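Robotics | Standards & Practice

The rulebook stops at the kitchen table

The draft code of practice for recording manual work in private homes runs to 164 clauses. I have read all of them, some twice, and I still couldn't tell you what a person holding a pair of grippers is meant to do when the neighbour rings the bell.

It is a serious document. Hornau, the trade group that put it together, spent most of a year on it and took comments from 120 readers. It has a good section on consent and a decent one on batteries. It also has five pages on something called scene hygiene, and here I began to lose faith.

Scene hygiene, in the draft's words, means that a work surface should be "cleared of articles not relevant to the task". Fine, if the task is putting pegs in a board. But the reason anyone records in a home at all is that homes are full of articles not relevant to the task. A table by a sunny window has tangerines on it, and a mug, and a crackly bag or two from the shopping. Clear all that away and you have built a small laboratory with curtains. 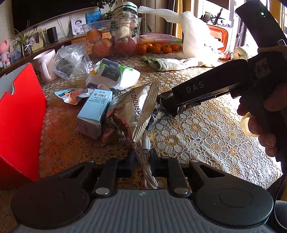 Drita Halilović has written operating procedures for warehouse robots since before most of the code's authors were in the business, and she is less polite about it than I am. "They took a factory document and changed the word 'cell' to 'room'," she told me. "You can see the join." She pointed me to clause 31, which asks for even lighting across the surface "for the length of the session". Anyone who has sat in a room with a window will see the trouble. The sun moves. You can pull the curtains, and then you have recordings of a house where it is always dusk.

Her larger complaint is about what the code counts as good. A session passes if the paperwork is complete, the devices were checked beforehand and the footage is sharp. Whether the person handled the objects as they normally would doesn't come into it. I asked Hornau about this and was sent a paragraph saying that natural behaviour was "encouraged throughout". It appears in the introduction. It has no clause number, so no auditor will ever look for it.

Soft packaging gets a similar brush-off. The draft sorts objects into rigid, deformable and liquid, and gives rigid objects eleven times the space of the other two put together. Yet a great deal of what people pick up at home is a bag with something loose inside. It sags and it catches the light. A grip that is right for the top of a bag is wrong for the middle, and the only advice on offer is to "secure the item before lifting".

Then there are the things people keep on shelves. Clause 88 says that family photographs should be "removed or obscured where practicable". I would like to meet the person who decided what practicable means. In my experience it means whatever the one in a hurry says it means, and the code leaves it there, with no test and no penalty. Faces of children should be out of view before recording starts. That could be a single plain sentence, and I'd put it on page one. 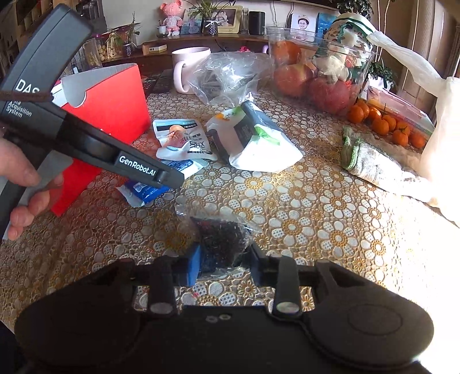 Eglė Mets takes a kinder view. She looks after procedures at Clidement, one of the firms that has promised to follow the code from September, and she thinks a poor rule is better than the nothing we had. "Before this, every company had its own sheet of paper and most of them had lost it," she said. She likes the requirement to log which hand held which device, and she likes the rest breaks. So do I. Holding a weight out over a table for an afternoon is hard on the wrist, and it is to the authors' credit that they noticed.

But she admitted that Clidement has already written its own notes to go alongside, setting out which clauses its people may skip. Ragnarsson has done the same. Stekon wouldn't say. When firms start by publishing their exceptions, I think we can guess how the annual audits will go.

Hornau says a second version will follow once it has reviewed the responses, of which there are now 728. Halilović sent in four pages. Her first suggestion was that the authors hold their next drafting meeting in somebody's kitchen, with the shopping still out. She has had an automatic reply thanking her for her interest.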